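Minutes > Shared Office > May 2023

Maglaya House Tenants' Group
Minutes of the monthly meeting, May 2023

Chair: Loretta Abernathy
Minutes: Tamsin Pennington
Present: tenants from Ledosach, Purar and Pasano, and two people from the upstairs studio. One apology, from the bookkeeping desk.

1. Minutes of the last meeting

Accepted with one correction. The February minutes said the kitchen shelf would be shared between all tenants. What was agreed is that the top shelf is shared and the lower ones are divided by company. Tamsin has changed the copy in the binder.

2. Matters arising

The front door closer has been adjusted and no longer slams. The replacement blind for the street window is still on order. Loretta will call the supplier again.

The Purar team asked whether the sign-in sheet is still needed now that everyone has a key fob. It was agreed to keep it for visitors only.

3. Bags, coats and the round table corner

This item took up most of the meeting. Tenants have been leaving bags on the floor and on the office chairs, and people coming in from the hallway have to step over them. Two people said they had moved a bag off a chair to sit down and then been asked where it had gone.

Loretta proposed that bags and coats go on the black coat rack by the round table. Ledosach said a full backpack may be too heavy for it, as all the weight ends up on one side. Pasano suggested wall hooks. Loretta pointed out that the lease does not allow drilling, and the curved fabric partition will not take hooks either.

Agreed: coats and light bags go on the rack, hung by the top loop and spread around the different hooks. Heavy backpacks go under the owner's own desk. The office chairs are for sitting on. Tamsin will get a price for a low bench with cubbies, up to $70.

Unclaimed items were also discussed. Anything left out for more than five working days will be put in the hall closet with a dated note on it. Zippers are to be closed first so that nothing falls out. Nobody is to go through pockets unless the owner can't be found any other way.
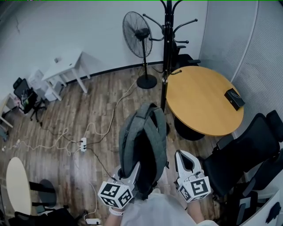 4. Cables and power strips

Purar raised the cables on the floor between the fan and the partition. The two white power strips are both in use and the cords run across the boards where people walk. The upstairs studio asked if one strip could be removed. Ledosach said no, they need the outlets during the day.

Agreed: each company will label its own plugs before the next meeting. Anything without a label will be unplugged and put in the drawer. Pasano has a spare length of floor cord cover and will bring it in. Strips are not to be plugged into one another.

There was a longer discussion about whether white cables or black cables should be used for new equipment. No decision – people will use what they have.

5. Fan

The pedestal fan stays where it is for the summer. Pasano would like it pointed away from their desks because it blows papers around. Purar would like it left on low at lunchtime. Agreed that whoever is last out turns it off at the switch. Tamsin will wipe down the cage before the warm weather.

6. Round table

The table can be used for meetings of up to 3 people without booking. For anything longer than an hour, write it on the calendar in the kitchen. Please take your things with you when you finish, including small boxes and chargers. Chairs borrowed from desks go back to the same desks.

7. Other business

The recycling is now picked up every 2 weeks. Flattened cardboard only.

Ledosach will have a new starter next month and asked for a second mailbox label. Loretta will print one.

8. Actions

Loretta – call about the blind, print mailbox label
Tamsin – price for a bench, wipe down fan
Pasano – bring in cord cover
All companies – label plugs, clear bags from floor and chairs

Next meeting to be held in the kitchen, as the studio has a booking for the big room.

Comments

Desk by the window: Can the bench go on the hallway side? There's more room there and it would keep wet coats away from the desks.

Tamsin P.: I'll measure both spots before I ask for a price.

Purar: We have a label maker if anybody wants to borrow it for the plugs. Bring your own tape please, ours is almost out.

Related items
Minutes, February
Kitchen shelf plan
Fob and key list
Recycling pickup dates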